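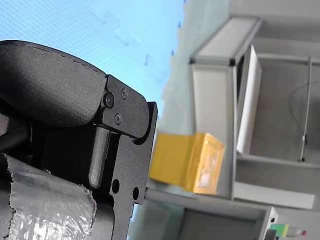 Karnavley is a single-player adventure game developed and published by Drirkent. It was released in five parts for Windows and consoles, with the first part arriving in May and the others following at gaps of two to three months. The game was directed by Bohdan Symonenko, who also wrote most of the script. A follow-up, Vernthorpe, uses the same engine and shares one character with it.

Gameplay

The player controls Ilse Hnatiuk, a ferry clerk who returns to the river town of Karnavley after her father's boat is found tied up without him. The game is played from a third-person view. Most of the time is spent walking through the town, talking to residents and looking through papers, letters and ferry logs. There is no combat.

Conversations use a timed reply system. If the timer runs out, Ilse stays silent, and the game treats silence as a choice of its own. Some residents respond better to it than to any spoken line. Choices are saved at the end of each part and carried into the next. Players who start from a later part are asked a short set of questions to fill in the missing decisions.

The ferry log is the main tool for solving puzzles. Entries can be pinned side by side, and the game marks a pair when their dates or passenger names conflict. The full game has 127 log entries, of which fewer than half are needed to reach an ending.

Plot

The first part covers Ilse's return and her first night in the ferry office. She learns that her father had been carrying passengers after the last scheduled crossing and leaving them out of the official log. Parts two and three follow her attempts to trace those passengers on both banks of the river. In the fourth part the town council closes the crossing, and Ilse must decide which bank to stay on. The choice determines the setting of the final part, which has 2 separate versions with little shared dialogue.
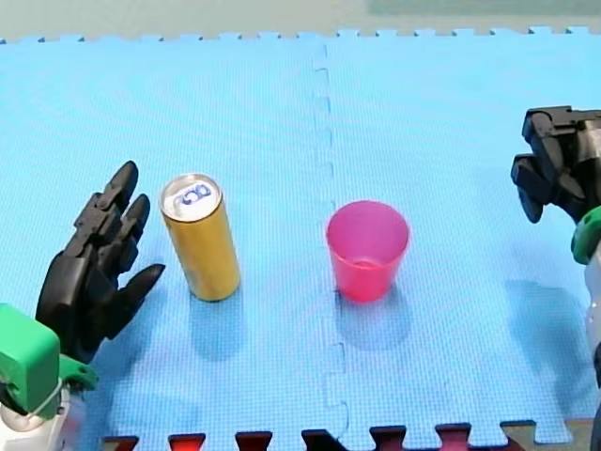 Development

Drirkent began work on the game under the title Hnatiuk, after the main character's family. The name was changed when the studio moved the focus of the story from the family to the town. Symonenko has said that the early version took place entirely on the boat and could be finished in one evening.

The script runs to 2825 separate lines of recorded dialogue. The two versions of the final part were recorded first, so that the cast would know where each character ended up. A planned map screen was dropped during testing, and signposts were added to the streets in its place.

Release and reception

Each part was sold separately or as part of a season pass. A boxed edition containing all five parts came out after the last one and added a developer commentary track.

Reviewers praised the voice acting and the log puzzles. Several found the third part slow, and the timed replies were criticized for moving too quickly on the default setting. A later update added an option to turn the timer off, with silence offered as a regular reply.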